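Hand-Held Gripper, Unit 4: Inspection Checklist With My Comments
Fendside, 16 September 2026
Checked by: Wing-yan Yuen
Second look: Ctibor Oravec

I've kept the Mandness list in its usual order and scribbled under each line, same as in June. If you only want the results, read the first word after each item and skip my rambling!

1. Pivot screws and caps, all joints
OK. I put a driver on every one and gave it a gentle nudge. Left side fine, right side fine, except the screw at the lower pivot on the right took a tiny bit of turn before it bit. I marked it with a paint dot so we can see next time if it has crept. Please don't lean on these. They need to be snug and no more, or the linkage drags and you feel it in your wrist all afternoon.

2. Linkages, free movement
OK. Opened and closed it 50 times, slowly, listening for that click Vojtěch wrote about. Nothing. I did feel a faint gritty spot near full close, so I blew out the triangular cutouts and a wad of gray fluff came out (lovely). Gritty spot gone.

3. Fingertip pads
OK, with a comment.
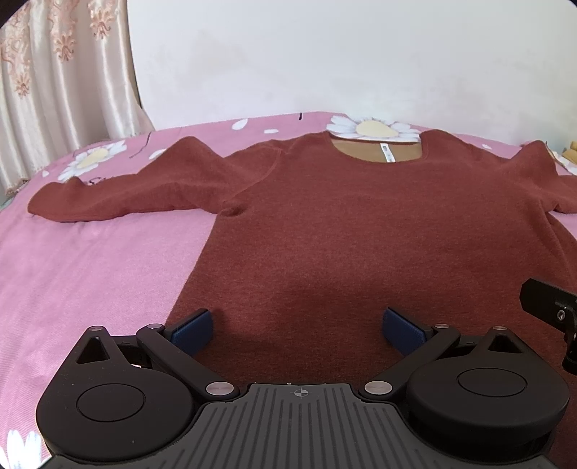 Pad wear is my main worry on this unit, and I've been fussier about it than the list asks. I wipe both pads with a barely damp cloth, let them dry, then run a thumbnail along the edges to see if anything lifts. Knitwear is what loads them up fastest. Something like that rust-red sweater, with its fine fuzzy surface, is just the sort of thing I'd clean up after before going on to anything smooth, and I check the blue pads with the jaws open so I can get at the faces properly. No lifting at the edges today. A little shine on the left one, which I'm leaving alone until the next round.

4. Pad alignment
OK. Closed the jaws on a strip of paper and tugged. It held evenly top and bottom. If it swings when you tug, the pads aren't meeting flat, so stop and come find me or Ctibor before you start loosening things.

5. Side bracket
Fixed on the spot. The screw was a touch loose and the bracket had a wiggle you could hear more than see. Snugged it down, shook it, quiet now. Kristýna, I know you asked for thread lock here, but I'd like to give it one more round without. I'm happy to be argued with.

6. Pinch points
OK, and this is the one I nag about. Keep your free hand out from between the linkages and the housings. It doesn't look like much of a gap, and it doesn't have to be to get the side of your finger. Long sleeves pushed up, rings off, hair tied back. Alaric, the lanyard too, please!

7. Work surface and fabric pile
OK. Pins, loose buttons and open zippers come out of the way before the gripper goes in. I go through the pile by hand first, layer by layer, and shake out anything I can't feel all the way through. 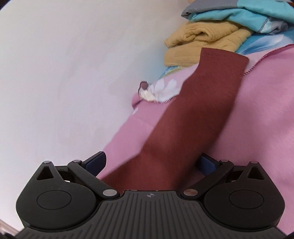 I also pull off loose threads at this stage, as they wind themselves around the lower pivots and then you're back at item 2 with tweezers. Thick folds are fine as long as you close slowly and stop when the pads meet resistance. If it won't take the fold, take less fold. Squeezing harder only bends things.

8. Base plate
OK. Brushed the ridges out with the old toothbrush from the Trnka box. No cracks at the corners. The printed mark in the middle is still clear, so go easy on it with the cleaner.

9. Log entry
Done. Entered in Clistier under job 3282, with the bracket screw and the paint dot both noted. Ctibor read it over and added his initials.

Still open after this round:
Right lower pivot, look at the paint dot.
Left pad shine, compare with the spare pair.
Thread lock on the bracket, Kristýna and me to settle it.
We're down to 2 spare pads, so could Vojtěch please order more when he does the next parts list.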